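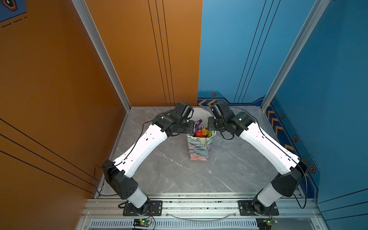

Notes on two-arm packing, June

The Limuseck group has completed its first comparison of training methods for bagging tasks. A policy trained on 1,737 demonstrations was tested with and without a shared timing signal between the left and right arms. Each version was given 30 trials with a paper bag and packaged snacks.

Without the signal, the grippers blocked each other over the bag opening in 9 trials. With it, this happened in 6. The difference is small, and I would not yet call it a firm result. Most of the remaining failures began when both arms approached the same packet.

The method builds on our earlier Surdu code. The next round will use stiffer bags and a slower approach speed.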